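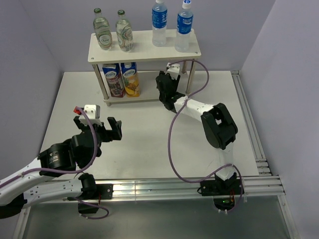 **Unit 4 – Reading a Trial Report: Endpoints and Comparison Groups**
Course lead: Marit Sandberg. Seminar tutor: Efe Yusuf.

Students should read the Vomham trial summary before the seminar on 20th March. The trial followed 399 adults with chronic heart failure who were assigned to supervised walking or to usual care.

## Primary endpoint

The primary endpoint is the measure on which the sample size was based. In the Vomham trial it was the change in six-minute walk distance. Quality of life and hospital admission were secondary endpoints and should be read with more caution, as the trial was not sized to detect differences in either.

## Choice of comparison group

A *concurrent* control group is enrolled over the same period as the treated group. A *historical* control group is taken from earlier records. Background treatment may have changed in the meantime – new drugs, different discharge rules – and a difference between groups may reflect those changes.

## Missing data

Some 10 percent of participants did not attend the final visit. Note whether the analysis included everyone as assigned (intention to treat) or only those who completed the program (per protocol).

## Seminar task

Work in pairs. Compare Table 2 of the report with its abstract and list any endpoint that appears in one but not the other. The seminar lasts 60 minutes. Written answers go to Dr. Yusuf at the end of the session.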